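Notebook, gripper arm build, Grevley shared workshop
4 Oct 2019

Carrying on from the bench page. The arm is back on its plate with the new wrist bracket, and most of tonight went on the simulator side, which had been out of step with the real thing since I changed the finger length.

Mechanical first, so it's written down.

Wrist bracket is the second print. The first one cracked along the layer lines at the lower screw. This one is printed lying flat, with more wall and the same infill. It flexes a little if you lean on it but it doesn't move under the motor's own load. Screws are M3 with thread lock on the outer pair only. I want to be able to get the inner pair out without heat.

The outer links were rubbing on the housings near full open. Filed the housings back on both sides and put a thin washer under each pivot. It opens all the way now without the click. The left side still has slightly more play than the right. I can feel it by hand but it doesn't show in the position readings, so I'm leaving it.

Cable from the Yoshida motor board now runs down the inside of the forearm and is tied at the elbow with slack for a full turn. Before this it was catching on the edge of the bench plate every time the arm came back to home. Leave the tie loose. If somebody tightens it the connector pulls out at the board end, which is what happened in February.

Simulator: the Nirirham scene file still had the old finger model in it. Swapped in the new fingers, set the link lengths from caliper measurements and moved the grasp point down to match. The joint limits were also wrong, they were copied from the stock gripper and let the fingers go past where the real ones stop. Fixed both. The file on the shared drive is the current one. Please don't use the one in the folder called "old new".

Test object for the night was the banana, on the wood tabletop with the big round vessel beside it. I picked it because the straight-sided blocks were too easy and told us nothing about the wrist angle. With a curved object the two fingers want to meet the surface at different heights, and any error in the approach shows up as a twist.

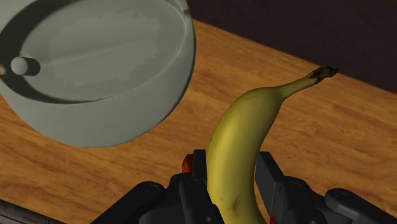 Minoru Sasaki wants the approach angle taken from the middle of the fruit only and the stem end left out of the fit. His argument is that the stem drags the long axis over to one side, so the wrist ends up turned for a shape that isn't there between the fingers. He'd also like the closing force lowered before anyone tries this on the real arm, as the motor will happily go through a soft banana and then we have it in the pivots.

I agree on the force. On the axis I'm less sure. Leaving out the stem means deciding where the stem starts, and that's one more setting to tune for each object. Will try it with a plain cut at a fixed fraction of the length before writing anything clever.

Settings as left:
closing speed 29 percent
grip threshold 392 in raw board units, not converted
approach from above, wrist turned to the fitted long axis
settle time 2 seconds after contact before lift

The threshold number is from the foam block and has no business being used on fruit. Start lower - I'd go to half and come up from there.

One thing I don't understand yet. When the fingers close in the simulator there's a small jitter at contact, and it gets worse with a longer time step. Could be the friction values, could be the mesh on the fingertips being too coarse. I halved the step and it calmed down but the run got too slow to be useful on the shop computer. Put it back for now.

Parts: the Skolgate order still hasn't come. It has the rubber sheet for the fingertips and the spare bearings. Until the rubber is here I don't see much point in real lifts with anything smooth, bare plastic tips slide.

To do next session
- new fingertip mesh, finer on the inner face only
- Minoru's fit with the stem left out, same start position as tonight
- relabel the emergency stop lead, the tape has come off again
- check the outer pivots for wear after the washers
- ask about keeping the bench plate bolted down between sessions

Arm is powered off at the wall and the board is in the drawer with the calipers.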